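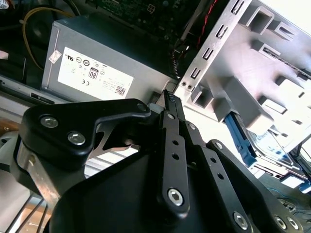
Frage: Vormachen am Roboter in engen Gehäusen, von Hand führen oder fernsteuern?

Gestellt am 2. Juli 2023 im Firnum-Hilfeforum, Rubrik Teachen und Demonstrationen

Hallo zusammen, ich brauche mal Rat von Leuten, die so was öfter machen. Wir wollen einem Arm beibringen, alte Desktop-PCs auszuräumen. Also Gehäuse auf den Tisch, Seitenwand ab, und dann Laufwerksträger und Platten raus und in eine Halterung daneben stellen. Programmieren Punkt für Punkt wollte ich mir sparen, deshalb machen wir die Aufgabe vor und zeichnen mit Urix auf (Gelenkwinkel, Greiferöffnung, Kamerabilder).

Bisher führe ich den Arm von Hand, und im Freien klappt das prima. Zwischen Netzteil und Laufwerkskäfig wird es aber richtig fies. Ich drücke und ziehe am Handgelenk, der Arm gibt erst nicht nach und dann zu viel, und schon hänge ich mit der Fingerspitze am Blech. In der Aufzeichnung sieht man jedes Zögern. Und meine Hände sind natürlich ständig im Kamerabild, was beim späteren Abspielen ja nicht mehr so ist. 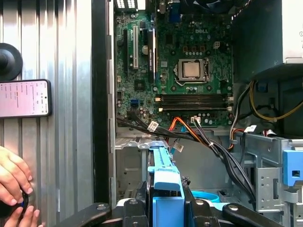
Laufwerksträger im Greifer, darunter das offene Dell-Gehäuse

Jetzt liegt hier noch eine Lancombe-Steuerung, so ein Knubbel für sechs Achsen. Damit habe ich ein bisschen gespielt und bin furchtbar langsam — für einen Durchgang gut 4 Minuten, von Hand war ich in 3 durch. Lohnt es sich, das zu üben? Oder kann man beides mischen, ohne dass die Daten hinterher Murks sind? Und wie macht ihr das mit den Kabeln, die überall quer durchs Gehäuse laufen?

Nachtrag, weil gefragt wurde: Der Arm ist ein Universal Robots, das Bedienpanel lehnt bei uns an der gerippten Aluwand. Die Ablage ist eine graue Platte mit Schlitzen und Taschen, die Vorlage dafür kam von Takács, und wir haben sie für unsere Teile angepasst. Ablegen ist fast so schwierig wie Rausholen, weil der Träger schon bei leichter Schräglage auf der Kante aufsetzt.

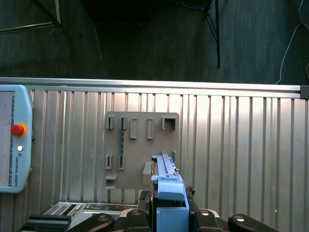
Antwort 1

Fernsteuern, ganz klar. Handführung ist was für Lackieren und Palettieren. Wer mit den Händen im Bild rumfuchtelt, bringt dem Modell Hände bei. Zum Rest kann ich nichts sagen, PCs hab ich nie zerlegt.

Antwort 2 (als hilfreich markiert)

Ganz so streng würde ich es nicht sehen, ich mische seit Mai beides und komme gut klar. Meine Aufteilung: Die Anfahrt und die groben Wegpunkte führe ich von Hand, speichere sie und lasse den Arm sie danach alleine nachfahren. Die Hände sind dann weg, und die Kamerabilder nehme ich erst bei diesem zweiten Durchlauf auf. Alles, was auf den letzten Zentimetern passiert, also Greifen, Lösen, Rausziehen, mache ich mit der Fernsteuerung in einem Rutsch.

Ein paar Sachen, die mir geholfen haben:

Stell die Übersetzung am Knubbel runter, bevor du ins Gehäuse gehst. Bei mir liegt sie draußen auf voller Stufe und drinnen auf einem Viertel. Umschalten per Taste, sonst vergisst man es.

Sperr Achsen! Beim Ablegen in den Schlitz brauchst du eigentlich nur runter und ein bisschen seitlich. Wenn die Drehung frei bleibt, kippst du den Träger bei jeder kleinen Handbewegung mit, und genau das klingt nach deinem Problem mit der Kante.

Schau beim Fernsteuern auf das Bild der Handgelenkkamera und möglichst wenig am Monitor vorbei. Was du zum Entscheiden brauchst und die Kamera nicht zeigt, kann das Modell später auch nicht wissen. Hat mich am Anfang wahnsinnig gemacht, nach zwei Nachmittagen ging es.

Und lass die Patzer drin, solange du sie sauber korrigierst. Ich hatte erst alles weggeworfen, was nicht glatt lief, und dann stand der Arm beim ersten schiefen Griff ratlos da. Nur wenn er irgendwo richtig anschlägt, fliegt der Durchgang raus.

Zu den Kabeln: mal links liegen lassen, mal rechts, mal drüber. Wenn sie in jeder Aufnahme gleich liegen, hast du später den Salat.

Rückmeldung des Fragestellers

Danke euch, vor allem für den Tipp mit den gesperrten Achsen, das hatte ich überhaupt nicht auf dem Schirm! Hab es gleich ausprobiert und die Drehung beim Ablegen komplett zugemacht. Das fühlt sich viel ruhiger an, und die Kurven in Urix sehen auch nicht mehr aus wie ein Seismograph.
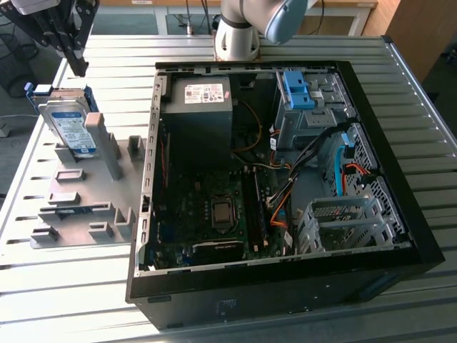 Das Umschalten zwischen den beiden Stufen muss ich noch in die Finger kriegen, ich erwische gern die falsche Taste. Die Durchgänge mit Händen im Bild behalte ich vorerst und markiere sie in einer eigenen Spalte, falls man sie doch mal braucht. Falls jemand Urix auch mit dem Lancombe-Teil benutzt: Bei mir kommt beim Verbinden manchmal Meldung 771, nach einem Neustart ist sie weg. Zu 861 habe ich hier einen alten Beitrag gefunden, zu 771 leider keinen.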